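Why do some bottles lie down?
For curious readers aged 7 to 10
Written by Berwyn Harries

If you look in the kitchen at home, most bottles are standing up. The oil stands up, the vinegar stands up, the milk stands in the fridge door. But in some houses there is a strange thing made of wire or wood, and in it the bottles are sleeping on their sides. This thing is called a wine rack.

My grandfather had a cellar in Trerkumitz, and when I was small I was allowed to go down with him if I touched nothing. It was dark there, and all the bottles were lying down. I asked him if they were tired. He laughed very much, and then he explained it to me.

The cork

Many wine bottles are closed with a cork. Cork is the bark of a tree, the cork oak, and it is full of tiny pockets of air. You can squeeze it a little, and then it pushes back. So it sits tightly in the neck of the bottle and keeps the air outside.

When a cork becomes very dry, it can shrink. Then air goes in, and the wine will slowly taste more and more like vinegar. When the bottle lies on its side, the wine touches the cork all the time and the cork stays damp. Bottles with a metal screw cap do not need this, but many people lay them down also, so that they fit in the same rack.

What is a rack made of?

It can be wood, metal or even clay. One common kind is made from thin wire, bent into circles. The circles are joined, and each bottle gets its own round place. A bottle is round too, so without a rack it would roll across the table - and perhaps onto the floor!

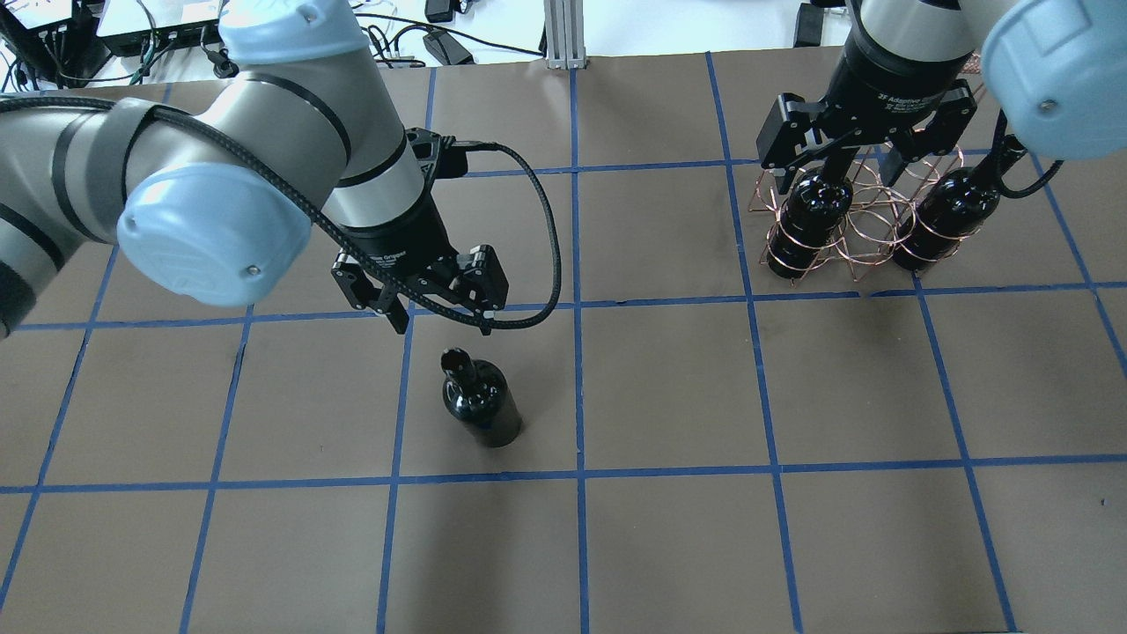
One bottle is upright, and two are in the copper wire rack.
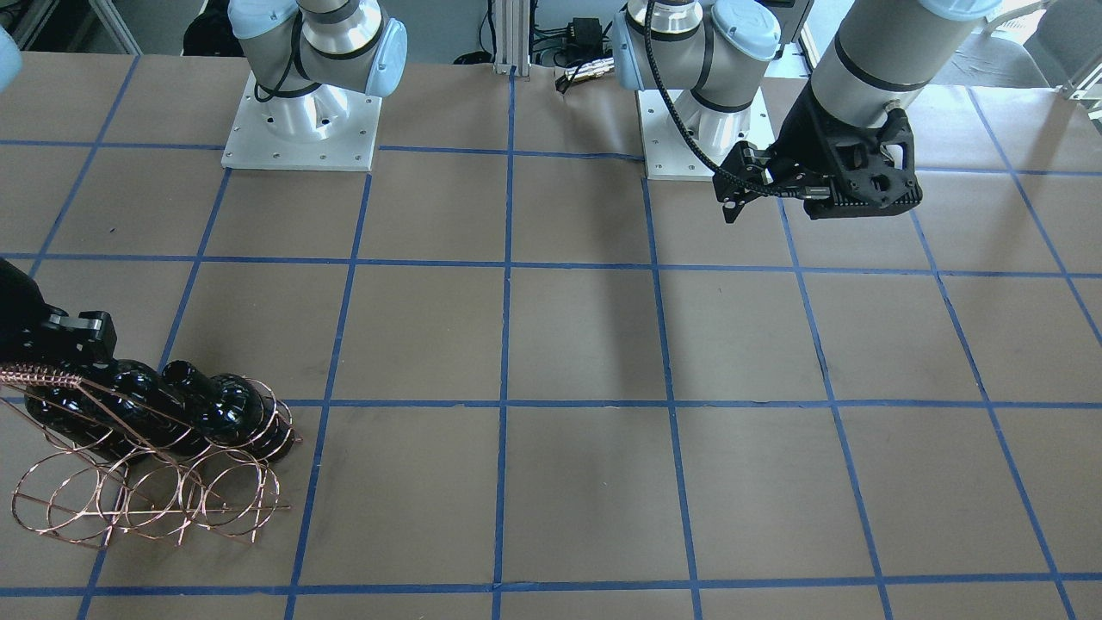

The dark bottles lie side by side in the hoops.
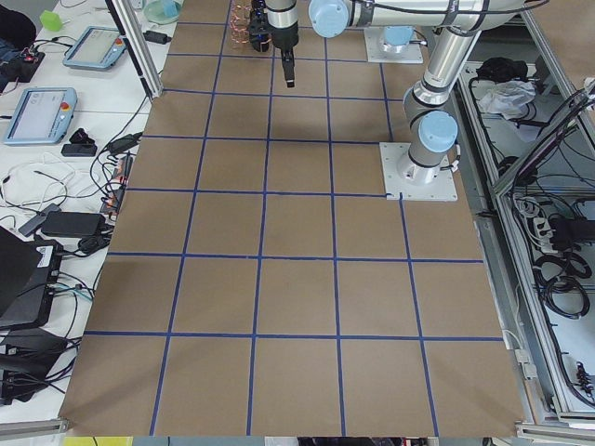
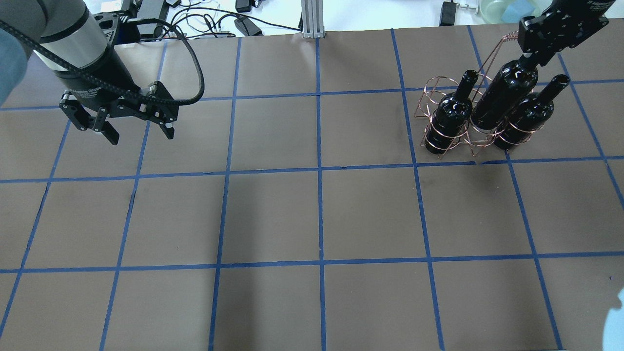

Why is the glass so dark?

Light can change the taste of wine. Dark glass works a little like sunglasses and keeps a part of the light away. This is also why people like to put their rack in a shady place, far from the window and from the oven.

How to fill a rack

This is a job for a grown-up, as full bottles are heavy and glass can break. If you have empty plastic bottles and a rack of the right size, you can practise with them.

1. Put the rack on something flat. Press it gently with your hand to feel if it wobbles.
2. Begin with the lowest row. A rack with heavy bottles only at the top can fall over.
3. Hold the bottle with two hands, one at the neck and one under the body.
4. Slide it slowly into its circle. Do not let it drop.
5. Go on to the next place, and fill both sides equally.

Try it yourself

Take a pencil and a strip of card 18 centimetres long. Bend the card into a ring and fix it with tape. Make a few more rings and tape them together in a row, then lay a cardboard tube in each one. Now push the row a little. The tubes stay in their places, but if you take them out and push them, they roll away.

My grandfather wrote every bottle in a notebook. The last number in it is 2,616, and beside it he drew a small snail.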